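Radar de poche Osus : mesurer la vitesse de lancer au baseball

L'Osus est un radar Doppler compact destiné aux clubs et aux lanceurs qui travaillent seuls. Nous l'avons utilisé pendant 11 séances de bullpen, derrière le receveur, puis de côté.

Dans l'axe, l'écart avec le radar fixe du club ne dépasse pas 2 km/h sur les balles rapides. Les changements de vitesse sont lus correctement. Les courbes lentes posent davantage de problèmes : environ 8 % des lancers ne sont pas affichés. De côté, l'angle fausse la mesure et la correction proposée dans le menu reste approximative.

L'autonomie suffit pour une séance complète. L'écran est lisible en plein soleil, mais la police des réglages est trop petite – un défaut déjà présent sur le modèle précédent.

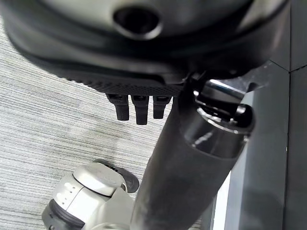 L'export se fait vers l'application Gridunon, sous forme de tableau. La mémoire interne se limite à 20 lancers, après quoi les plus anciens sont effacés. Pour un suivi de saison, il faut donc transférer les données en cours de séance.

Achat justifié pour un usage dans l'axe. Pour les mesures latérales, le Trendard reste préférable.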